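[Gravville-list] Re: sorting the brick tub by color, anyone?

From: Fanni Vass
To: Gravville-list
Friday, 9:42 pm

Najwa Sfeir wrote:

> Hi all, we've been handed down a tub of building bricks from my
> cousin, all sizes and colors thrown in together. My kids tip it out,
> dig for the one piece they want and wander off. Do any of you sort
> yours? By color or by shape? And what do you keep them in? I looked
> at drawers but I don't want to spend a lot before I know we'll use
> them.
> Najwa

Najwa, oh, you've asked my favorite question! Yes, sort them, and start with color. I know Khalil will be along to tell you shape is the only way (hi Khalil), and for a big collection he has a point, but little kids see color first and they can all help with it from day one.

We did our big sort in December, 1,000 pieces on the living room floor, and I loved every minute of it. What worked for us was shallow trays, one per color, set side by side with the pile right in front. Shallow matters more than anything else. You want to see the bottom and get your fingers around a piece without digging, or you're back to the tub.

Don't pour the whole lot out at once, either. We scoop out a couple of handfuls, spread them so they aren't stacked on top of each other, and clear those before the next scoop. My youngest does red and only red, and she is fierce about it.

Put a sheet or an old tablecloth underneath. Ours has a busy print and I worried the small pieces would vanish on it, but bright bricks stand out fine — and when you're done you pick up the corners and pour whatever is left back into the tub. Best trick I know.

For trays, try whatever you have first. Ghada uses baking pans! If the tray colors can match the bricks, so much the better, but mine don't all match and the kids learned which was which in one evening. Just don't swap them around afterward. I did that once and heard about it for days.

The one thing I'd still like to figure out is the greens. We have a lime and a darker one, and the house is divided on whether they share a tray. I say share. Rosalie, didn't you split yours?

Fanni 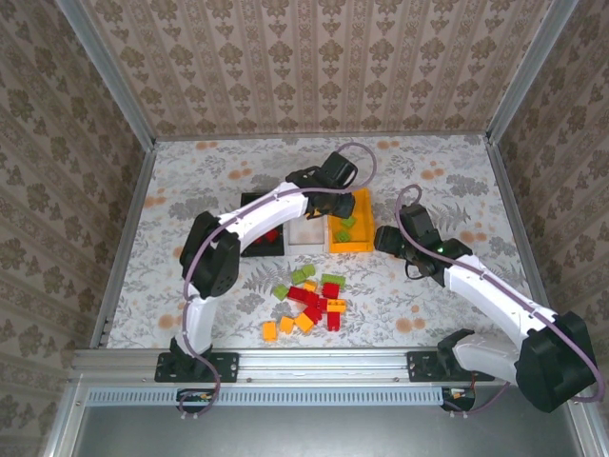 P.S. Najwa, I have two spare trays in the hall closet if you want to try it before buying anything. I can bring them along next Friday, just say so before noon.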